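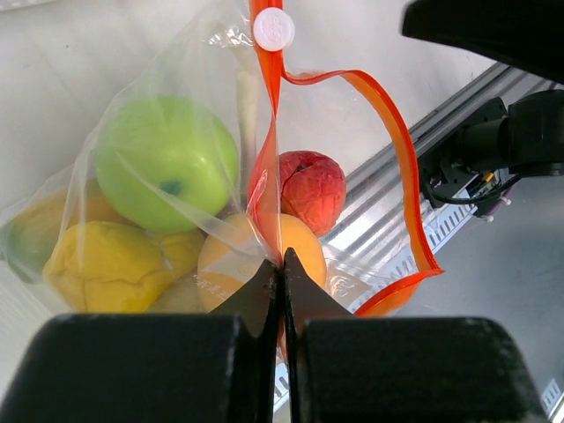
Aníbal Taipe objected, on reading an early draft of this section, that a resealable bag should not be treated as a container at all, as it has no shape until something is put in it, and that comparing it with a basket on the basis of capacity was therefore of little use. We accept the first part of the objection. The comparison below is limited to three quantities that can be recorded for both: the order in which items enter, the position in which they come to rest, and whether any item extends past the opening.

4.2 Packing mixed toy produce in film bags and open baskets

The item set (Calville) consists of toy fruit and vegetables of unequal size. For coding purposes the items were divided into round pieces, such as apples and oranges, and long pieces, such as carrots. Irregular pieces were assigned to whichever class their longest dimension suggested. The division follows the Grajales scheme, with one change: leafy tops and stems were counted as part of the item, because they catch on the film and affect how deep the item settles.

A total of 281 packings were coded, containing 1,537 item placements. Of these placements, nearly 1,000 involved round pieces. A placement was coded once the item had stopped moving and was no longer in contact with whatever had delivered it. Items that were taken out and put back were coded again at the second placement, and the first was kept in the record with a flag.

The bags are clear and close with a zipper strip along the mouth. The film is thin and takes on creases quickly, which has two effects on the data. First, an item can be held partway down by a fold even when there is open space beneath it. Second, glare on the creases makes it hard to identify items in the lower part of a full bag, and color had to be used in place of outline. Where two items of similar color lay against each other, the coders marked the pair as unresolved. Unresolved pairs were left out of the position counts but kept in the order counts.

Long pieces gave the most trouble. A long piece placed first tends to lie across the bottom of the bag, and the round pieces then fill in above it. A long piece placed last has no such space available and comes to rest at a slant, with one end at or past the mouth. We refer to this second outcome as projection. A bag with a projecting item cannot be closed along its full length, and pressing the item down usually moves the round pieces toward the corners – in some packings it pushed one of them back out.

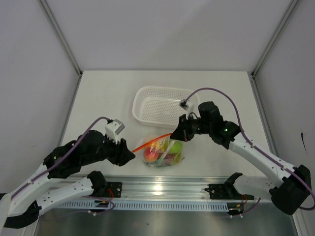 Figure 4. Filled bag and empty basket on the tabletop. The carrot projects from the bag.

Projection was scored as present or absent. We considered measuring the exposed length, but the soft edge of the bag moves with the item and gives no fixed line to measure from. The basket has a rigid rim, so the same score is easier to apply there. An item was scored as projecting from the basket if any part of it stood above the rim or hung over it.

The basket is rectangular and perforated, with rounded corners. Small stems can enter the perforations and stop a round piece from rolling, and this was coded separately as a catch. Catches were rare, and they are reported together with ordinary rest positions in the tables. At the start of each basket packing the basket stood near the back of the table, with its interior clear

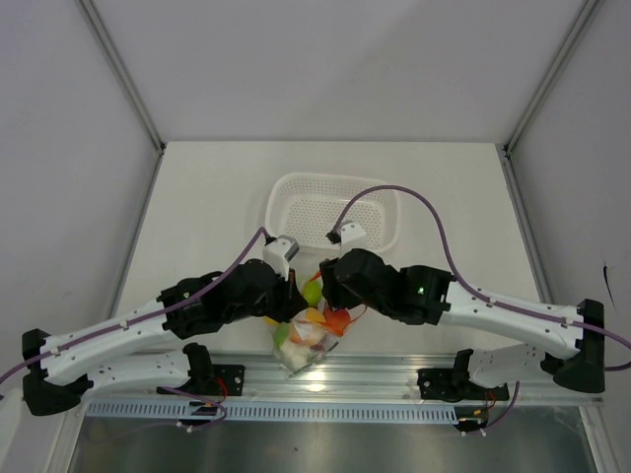
and its position was checked again before the next packing was started. If it had shifted, it was returned to its starting place. No correction was made during a packing, even when the basket had turned enough to change which side was nearer. The turned cases remain in the data set.

Differences in bag size were a further concern. The Skimthorpe bags used in the first 570 placements had a slightly shorter mouth than the later ones, and long pieces met the corner of the zipper more often. The two groups are therefore listed separately for projection and pooled for everything else. Skimthorpe and Zisilwood bags were not mixed within a packing.

Order effects are taken up in Section 4.3. The unresolved pairs are listed by packing number in the supplementary table, with the flagged placements marked in the last column.

Category: Packaging & Storage Studies > Household Containers

Contact the editors | Copyright held by the authors | Back to top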